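Rindum Project - Manipulation Working Group
Minutes of the March meeting: end effector comparison, laundry task

Chair: Clementina Pinheiro
Present: test engineering, controls, perception, procurement
Apologies: site liaison
Start: 9:30 a.m.

1. Minutes of the previous meeting

Accepted with one correction. Under item 4, the wrist adapter listed as Conholm should read Rebelo. The Conholm adapter was never ordered.

2. Actions carried over

Controls has moved both arms to the new controller release. The old release is kept on the second disk until the end of the comparison. Closed.

Perception has redone the calibration of the head camera to both wrists. The residual on the left side is still worse than on the right. Perception suspects the mounting bracket and wants to replace it before touching the software. Open.

Procurement has no delivery date for the spare finger sets. The supplier has been asked twice. Open.

3. Grippers under comparison

The chair restated the scope, as two requests had come in to widen it. The comparison covers the Conholm multi-finger hand and the Rebelo parallel gripper. The Junent suction tool stays out. It was considered for the basket transfer but cannot hold a door rim, and a tool change in the middle of the task is not wanted at this stage.

Both candidates are run on the same pair of arms with the same camera and the same motion planner. Only the grasp module differs. The task has three stages: open the washer door, bring the basket to a reachable position, and transfer the clothes. Each stage is scored separately and a failed stage does not cancel the ones after it. The operator resets by hand and the run continues.

4. Door stage

Test engineering presented the results so far. The parallel gripper does well on the latch side of the door when it approaches square to the rim. It does badly once the door has swung past the halfway point, where the wrist has to rotate to follow the arc and the jaw pads slide on the chrome. Rubber pads improved this. They also left marks on the ring that had to be cleaned between sessions, and the cleaning changed the friction from one session to the next.

The multi-finger hand takes longer to close but tolerates a poor approach angle. It can push the rim with the backs of the fingers when a full grasp is not available. Controls noted that this pushing contact is not modeled anywhere. The planner treats it as a collision and the limit has to be raised for that segment. The chair asked that the raised limit be written into the task file and not set by hand at the console.

Test engineering runs the stage on the washer labeled with the numeral 1. The neighboring washer stands directly beside it, and the right arm has to keep its elbow clear of that machine's door. This restricts the approach more than the grippers do. 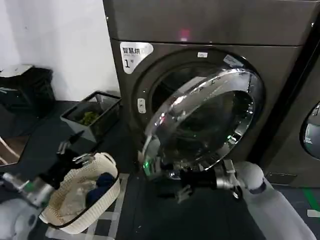
Does the door have to be held while the other arm works on the basket?

It is held by default in the current task file, and the right arm lets go only after the left arm has reported a stable grasp on the basket or on a garment.

Controls would like to drop this rule. Holding the door keeps one arm loaded for the whole transfer stage and the right shoulder joint reaches its temperature warning in long sessions. Test engineering prefers to keep it until there is a reliable check that the door stays where it was left. Left as it is for now.

5. Basket stage

The basket in use is white plastic with a perforated lattice on the sides. The lattice causes trouble for both candidates, for different reasons. The parallel gripper catches a jaw tip in the openings when it comes down outside the rim. The thin fingers of the hand can go through an opening and then fail to release cleanly. In one run the basket was lifted by a single finger and the session was stopped by the operator.

Agreed that both candidates will approach from above the rim, with at least one finger or jaw inside the basket. Side grasps through the lattice are disabled for the rest of the comparison.

Perception reported that the depth image of the lattice is noisy and that the basket wall is sometimes filtered out altogether. The white stripes on the dark floor make it worse, as the color mask picks them up together with the basket. Perception proposed a different basket. The chair declined. The comparison is meant to reflect ordinary household and shared laundry items, and a change now would make the earlier runs useless.

6. Transfer stage

Dark garments on top of other dark garments remain the hardest case. The grasp module often selects a fold that belongs to two items. The multi-finger hand then lifts both - the parallel gripper more often lifts one and drops it short of the drum. Test engineering asked how a double lift should be scored. Decision: a double lift counts as a success if both items end up in the drum, and is marked separately in the log.

Light, thin material in the basket is a second problem. The force reading on closing is too low to confirm a grasp with either candidate. Controls will add a check on finger position, so that a fully closed hand is reported as empty even when the force threshold has not been reached.

7. Cameras

Two positions have been tried, head only and head plus wrist. The head view shows the basket and the drum opening together, and it is enough for the basket stage. In the door stage the right gripper hides its own contact point for much of the motion. The wrist camera helps there but suffers from reflections off the chrome ring and the tinted glass. A polarizing filter was tested on the wrist camera. It reduced the glare at some angles and made the image too dark at others.

Perception recommends head plus wrist for the door stage and head only for the rest. Accepted. The wrist stream will still be recorded throughout.

8. Run plan and durability

Each candidate will complete 17 more full runs under the settings agreed today. Runs made before the change to the approach direction stay in the log but are left out of the comparison table.

The closing cycle test is to be done on the bench, 2000 cycles for each candidate, with inspection of the cables and finger joints at the halfway point. Procurement asked whether the bench test could wait for the spare finger sets. The chair said no, but agreed that the multi-finger hand goes second so that the spares have more time to arrive.

The indicator on the gripper body is to be logged together with the gripper state. Two operators have been reading it differently. Controls will circulate the table of colors from the manual.

9. Controller timing

Controls measured the delay between the grasp command and first finger motion. It is almost 11 milliseconds longer on the left arm. Both sides run the same release and the same settings. The cable to the left wrist is a different length and has one extra connector, but controls doubts that this explains the difference. The left and right controllers will be swapped for one session and the measurement repeated.

10. Any other business

The planter next to the wall is inside the left arm's working volume. It has been entered as a fixed obstacle, so anyone who moves it must update the map or put it back.

Test engineering asked for the floor marks in front of the second washer to be kept clear during sessions. Agreed.

11. Actions

Controls - raised contact limit into the task file; finger position check; controller swap and repeat measurement; color table to operators.
Perception - left bracket replacement and new calibration; basket mask with floor stripes excluded.
Procurement - delivery date for finger sets; quote for a second Rebelo adapter.
Test engineering - disable side grasps; update scoring sheet for double lifts; start bench test with the parallel gripper.
Chair - reply to the two requests on scope.

The meeting closed at 11:10 a.m. Next meeting when the full runs are complete.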